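Robot Safety, Unit 2 – Faults That Don't Trip an Alarm
Handout, 4th December

Today's case is one of my favorites! The Urio cell was a simulated kitchen task, two hands and one counter, and run 133 failed without a single error code. The log has 1,789 lines and every one reports normal status. Have the Hodmont log viewer open as you read.

The right hand's job was to pick up the blue cube. The grasp check passed on fingertip contact alone – no grip force, no lift test.
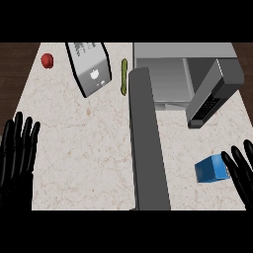

Why is contact a poor test for a grasp?
A fingertip can touch an object without holding it, so the controller may start the lift with nothing secured.

What to look for in the log

1. Find the line where "contact" turns true. Compare it with the grip force on the same line.

2. Check the start pose. Both hands should be parked at the sides, clear of the objects, before any retry. The Urio controller skipped this and retried from wherever the hand had stopped.

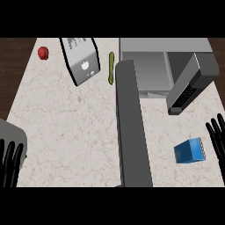 3. Write a better grasp check. Two conditions are enough, and I'd love to see some odd ones!

Reading for January: Morka manual, section on silent faults.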